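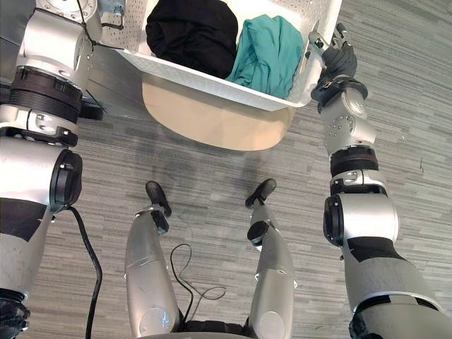
Minutes of the Staff Consultation Meeting, Harow Linen Services, Plirthorpe site, held May 9, 2021. Jamshid Naseri took the chair and Homa Sharifi recorded. The minutes of the previous meeting were approved with one correction to the shift table. Mr. Naseri reported on the Stornolon handling trial, in which the robot carries out basket work formerly done by hand. Members discussed its hold on the white laundry basket, with the right gripper closed over one end of the rim, and asked whether full loads would be lifted in the same way. Mr. Naseri replied that loads would stay small until July.

Staffing. The trial affects 54 employees on 2 shifts. Ms. Sharifi asked that no post be removed while it continues – agreed. Four sorters will be offered training as line attendants at their present grade.

Workload. Staff representatives stated that attendants are still expected to meet sorting targets while watching the machine. Management will revise the targets and circulate them before the next meeting.

Safety. Power cables on the floor were raised as a trip hazard. Arabzadeh, the maintenance contractor, will quote for a fixed route. Spending up to $2,000 was approved.

Action: J. Naseri, revised targets; H. Sharifi, training list.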